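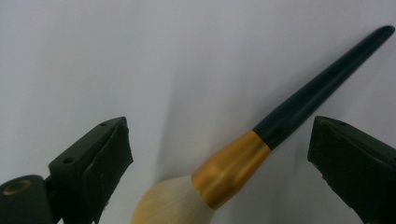
**October 8, 2023 — Ernby**

I'm Kirsty Shearer, I run Tresia, and I'm thrilled to say our new face brush, the Collet, is out today! It has a long, slender handle in a green so dark you might call it black, a gold-coloured collar and a big fluffy cream head — I've been using mine every morning since March.

We've made 800 for the first run, and 300 are already spoken for. It costs £10, or there's a set of 2 in a pouch for a bit less. Shops, drop me a line for samples.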